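## 3. Condition of the Returned Cartons

The Tollance packing study looked at corrugated cartons with foam inserts, reused for small-parts shipping. Sobia Sial handled the record sheets - one sheet per carton, filled in before closing.

Each sheet covers the panels, the flaps and the insert.

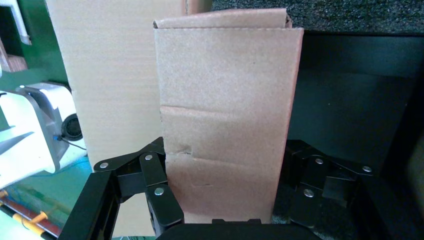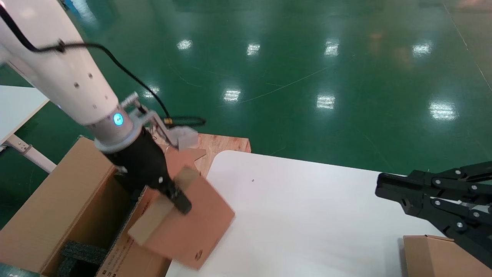 Creases were entered by position and direction. A crease across the full width of a panel was graded separately from a kink at a corner, as the two affect stacking in different ways. Surface dents with torn outer paper were entered as grade 2 if the inner layer was intact, and as grade 4 if it was not.

Cartons of grade 4 were left out of the load test. The others were closed, taped along the center seam and held under a 50 lb plate overnight in the Sturnach lab. Flap gap was measured at both ends of the seam with a steel rule.

Foam inserts were kept with their original cartons. Swapping them in July gave a poor fit at the corners, and those readings were dropped from Table 2.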